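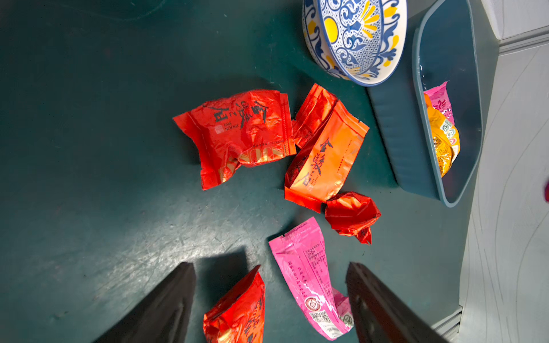
A reader of our first draft asked why we wanted more examples when the arms could already pick up a block. Her comment was that a block has one shape and our report should say early on how much harder a candy wrapper is. She was right, so we moved that part to the front.

A candy wrapper can lie flat, stand on an edge, or get crushed into a knot. Foil reflects light, so the same wrapper can look red from one side and nearly white from another. When a gripper closes on it, the shape changes again. A learning system that has only seen stiff objects has no reason to handle this well. Our project, Murniseo, was set up to gather examples of two robot arms clearing wrappers off a tabletop and putting them in a bin. The examples are for Mondov, the model that another group in the Imhof Lab at Dillard is training. Our job was the data. We did not train anything ourselves.

Setup

Both arms are bolted to a rail along the front of the table. The table is inside an enclosure made of aluminum extrusion with light gray panels. We record from cameras at the wrists and from a fixed camera that sees the whole workspace. The arms are driven by a person using a pair of hand controllers. Camera views and joint positions are saved together, 20 times a second.

We left other things on the table on purpose, including decorated bowls and a metal glass holder. Our first plan was a bare table with only the wrappers and the bin. The Imhof group asked us to change that in October. They wanted the model to learn which items to leave alone, and a bare table can't teach that.

Recording an episode

One episode is one attempt at moving a wrapper from the table to the bin. The operator starts with both grippers open, picks a wrapper, lifts it, carries it over, and lets go. We set a limit of 30 seconds. If the wrapper was still on the table when time ran out, we saved the episode and marked it as failed. The failed ones stay in the set with their own label.

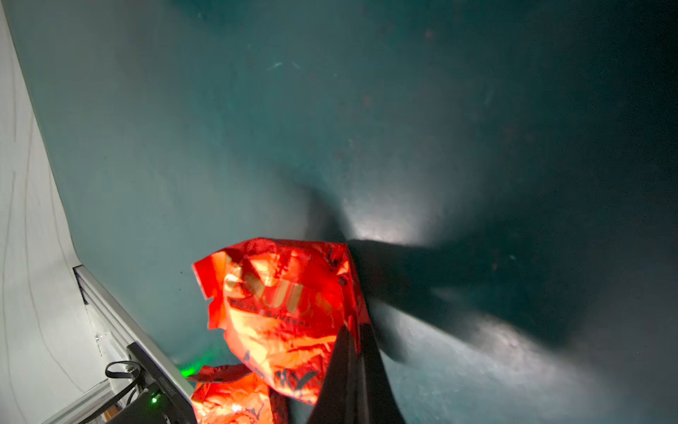 The grip itself took the most practice. If the fingers come down too far from the table, they close on air. If they come down too low, they push against the surface and the arm stops with a force warning. Most of us learned to come in at a slant and close slowly on a raised fold. Flat wrappers have no fold to grab, so for those we slid one finger along the table until an edge lifted. It looks clumsy in playback, but we kept it because we did not find a better way.

We also had to agree on how to drive. In the first week every operator had a different style. One moved in short jerks, and another swung the arm in a wide curve before every pick. When the Imhof group looked at the early files, they said the model would have trouble with that much variety for the same motion. We wrote a one-page guide and threw out the first week. The guide covers these points:

Move straight toward the wrapper once you have chosen it.
Use the arm that is closer. Do not pass a wrapper between arms.
Pause for one second before closing the gripper.
Do not touch the bowls, even if they are in the way. Go over or around them.
Release inside the bin, below the rim if you can. 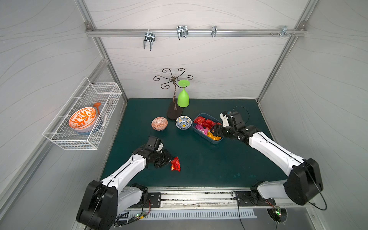 Changing the layout

After each batch of episodes we took the wrappers out and laid them down again. We used five layout types: spread out, clumped, next to a bowl, near the wall, and half inside the bin. The last type was added late. It came from a common mistake, where a wrapper was released too early and ended up hanging on the rim. Picking it up from there is a different motion from picking it up off the table, and we had hardly any examples of it.

The bin was moved too, but less than it should have been. It was nearly always on the right half of the table, where the right arm can reach it easily. We noticed this when we sorted the files by which arm had done the work. The left arm had far fewer successful drops. In the last two weeks we put the bin on the left for every other batch, which helped but did not even things out.

Dropping into the bin

We expected the release to be easy and gave it only a few lines in the guide. In practice, a wrapper often clung to one finger after the gripper opened. Opening wider did not always shake it off.
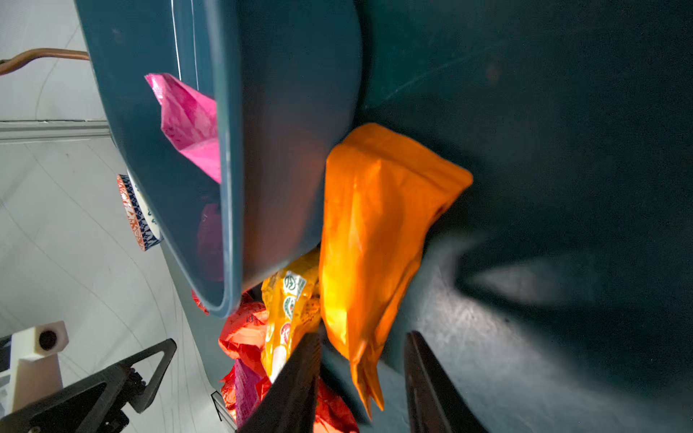
Operators had two ways of dealing with this. Some wiped the finger against the inside of the bin. Others closed the gripper, lowered it, and opened it again. We allowed both and added a tag to the file so they can be separated later. The fixed camera was not much use for tagging, as the walls of the bin hide what happens at the bottom. We did that part from the wrist views.

Results and remaining work

The final set holds 3,053 episodes, not counting the week we discarded. Every file has a success or failure label and a layout type. The release tag is missing on the older files, and going back to add it is the main job left over for the next group. They should also record more with the left arm, and try the spread-out layout with the enclosure lights dimmed. All of our episodes were made with the lights at one setting.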